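Flostbridge Parents & Play Forum > Toys and Outdoor Gear > Kids' balls: pump and needle questions

34 replies, 1162 views. Showing the most liked.

halfcourt_mom
My son's pink basketball has gone soft and I bought a hand pump for it. Gold barrel, black handle, black hose with a nozzle on the end and a needle in that. I have never pumped up a ball in my life. Do I just push the needle in? I cleared a spot on the table next to the snacks and that's as far as I got.
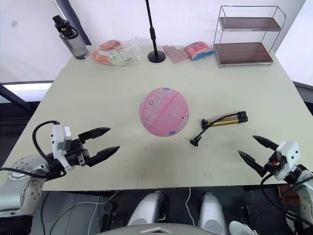
Reply 1 – radebe_rec
Wet the needle first. Water is fine, spit is fine. Push it straight into the valve, slowly, and don't twist. Dry needles are how valves get torn. We go through 4 needles a season at the Halincombe gym and it's always someone forcing one in at an angle.

Reply 2 – oldgymfloor
Disagree on water. Use a drop of glycerin or silicone oil. Water dries up inside the valve and does nothing for the rubber. A small bottle lasts for years.

Reply 3 – radebe_rec
For a gym ball, sure. This is a kid's ball. Water has worked for me since I was ten.

Reply 4 – tapeandtwine
Before you pump, check that the needle is screwed all the way into the nozzle. If it's loose you'll hear air hissing at the joint and think the ball leaks. I also hold on to the rounded black piece

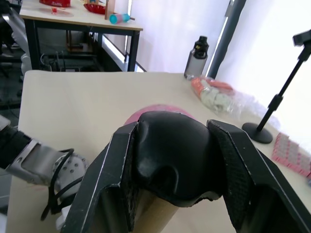
and keep the hose from kinking while I work the handle with the other hand. Short hoses pull the needle sideways if you let the pump wander around the table.

Reply 5 – halfcourt_mom
OK, thanks. How do I know if it's worth pumping at all? It folds when you squeeze it from both sides, and the crease goes in pretty deep.
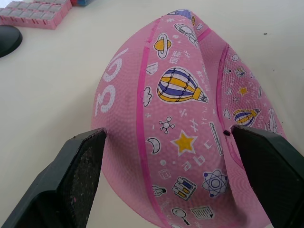
Photo: halfcourt_mom / Flostbridge forum gallery

It's a size 5 from Besisitz if that matters, with a ringed planet and a hot air balloon printed on it. He picked it for the astronaut.

Reply 6 – oldgymfloor
Soft is fine. Pump it, leave it overnight, check in the morning. If it's soft again, put soapy water on the valve and look for bubbles.

Reply 7 – radebe_rec
Agree with that part. Stop pumping when it bounces to your waist from shoulder height. Kids' balls don't need to be as hard as people make them.

Reply 8 – tapeandtwine
And buy 2 spare needles. They bend.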